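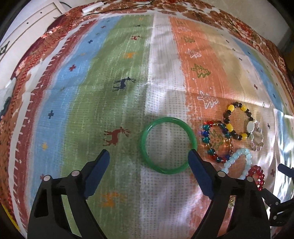

Bangle

A bangle is a stiff bracelet, usually a closed ring, that is worn loosely around the wrist or forearm. It has no clasp and is put on by folding the thumb toward the palm and easing the ring over the knuckles. The word came into English from the Hindi bangri, and in everyday speech it is often stretched to cover other loose bracelets as well, though jewelers generally keep the two apart: a bangle holds its shape when it is taken off, while a beaded or chain bracelet flops down into whatever shape the table gives it.

Materials

Bangles have been made from nearly anything that can be bent, cast, carved or cut into a ring, including gold, silver, brass, shell, wood, glass, horn, lacquer, stone and, in more recent times, plastic. Green is a color with a long following. A ring in deep green may be jade, glass or resin, and the three can be surprisingly hard to tell apart by eye alone, even for people who have handled a good many of them. Stone tends to feel cool and heavy in the hand. Plastic warms quickly and weighs very little, and glass falls somewhere in between (and, as many a wearer has found out on a tiled floor, chips without much warning).

Sizing

Size is given by the inner diameter. In South Asia this is written in inches and sixteenths, so that a bangle marked 2-12 measures two and twelve sixteenths of an inch across the opening. The measurement that matters is the widest part of the closed hand, and not the wrist, which is a common and rather disappointing mistake when bangles are bought as gifts.

Beaded bracelets

Beaded bracelets are often kept and worn alongside bangles. Most modern ones are strung on elastic cord and simply stretch over the hand. Round beads of one size make the plainest kind, but stringers like to break up the row with a larger bead or one of another color, and clear or translucent beads are popular for the way they brighten against a plain sleeve. The Tinau bead handbook by Mohit Shakya recommends a surgeon's knot, tucked inside a bead with a wide hole, and restringing as soon as the cord begins to show gaps.

Storage and care

Rigid bangles keep well on a padded roll or standing in a lined box. Beaded pieces are better laid flat, as hanging slowly stretches the elastic. Both can be wiped with a soft damp cloth and dried before they are put away.

See also: Anklet, Bracelet, Cuff, Bead stringing

Page last edited 2/24/25 by Tyyne Karppinen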